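3.2 Ornament density and the working surface
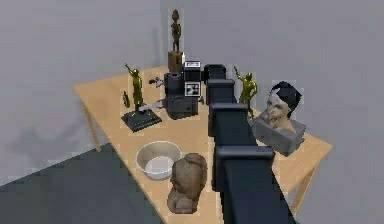

Figure 4. A light wooden table carrying figurines and other small objects.

The residents of Wandham do not, by their own account, own too many ornaments. Of the 209 households that returned our July questionnaire, most described their collections as "a few bits", a unit of measurement that resisted all attempts at standardisation. McGrath and Ejigu met the same trouble in Skekberg, where "a few bits" was found to include a full sideboard and the top of the piano. We therefore asked about surfaces instead of objects. A surface was coded as occupied when its ornaments would have to be moved before anyone could eat, write or fold laundry there, and by this rule a table like the one in Figure 4, with sculptures and figurines clustered across its top, is occupied, whatever its owner may say about still having room for a plate.

Occupied surfaces were reported in every neighbourhood, though not evenly. Respondents who had moved house in the past six years listed fewer of them, and 21 households volunteered that the move itself had been the cure. Inheritance worked the other way. An aunt's figurines arrive all at once and are considered temporary - in one case, temporary since the previous owner of the cat.

Colour seems to matter less than Khondokar's shelf studies would suggest. Our respondents arranged by size, by giver, or by what was least likely to be knocked over, and several defended the last of these as an aesthetic position. We have coded it as such, over the objections of the second author, who dusts.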